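April 19, 2018

Up before the alarm again. Heat already. Hottest April I can remember and the flat faces the wrong way for it. Kitchen tap still dripping, have put a sponge under it so I can't hear it.

The Mimby people rang back about the deposit. They want 684 for the hall and that's without chairs. Without chairs! What would we do in there, lean? Said I'd ring them tomorrow. Won't. Will email.

Sowed the second lot of beans, 30 in the end, the short pots. First lot came up all down one side of the tray like they were queueing. Courgettes sulking. Must get compost from Keane before they put it up again, and string, and something for the slugs that isn't beer.
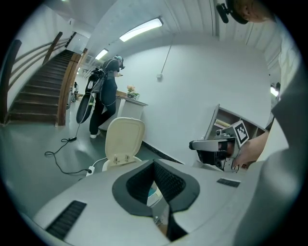
Bus into town, stood the whole way. Library shut for stocktaking so no book, had to reread the old one, still don't like the sister. Bought a loaf and a lemon and forgot the milk, which was the only thing I went for.

Afternoon went on the Nirnilex forms. 40 minutes on hold and then the line went dead at "your call is". Rang again. Different music. A very nice woman said the meter reading should be 1,957 and I'd put the two middle numbers the wrong way round, so that's the big bill explained. Relief. Also felt a bit stupid. She's sending a new one, ten days.

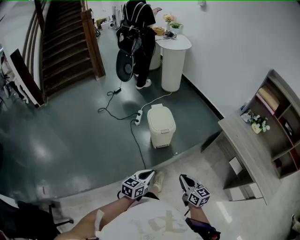 Shoes, bandage and the cream pedal bin. April.

Walked back the long way by the canal to cool off. Gruvum has a sign up, closing down, everything must go, though it said that last year as well. Looked at the lamps. Didn't buy a lamp. Two swans and a heron, the heron very cross about somthing.

Supper was eggs again. Rang home, everyone fine, the dog has been sick on the good rug. Want me up at the end of the month, said yes, need to look at trains before they get silly.

Tomorow: milk. Email Mimby. Compost. Water the beans EARLY not at noon like an idiot. Windows all open and there's still no air, going to try sleeping on top of the covers

Last updated: April 19, 2018
3 comments
Share 2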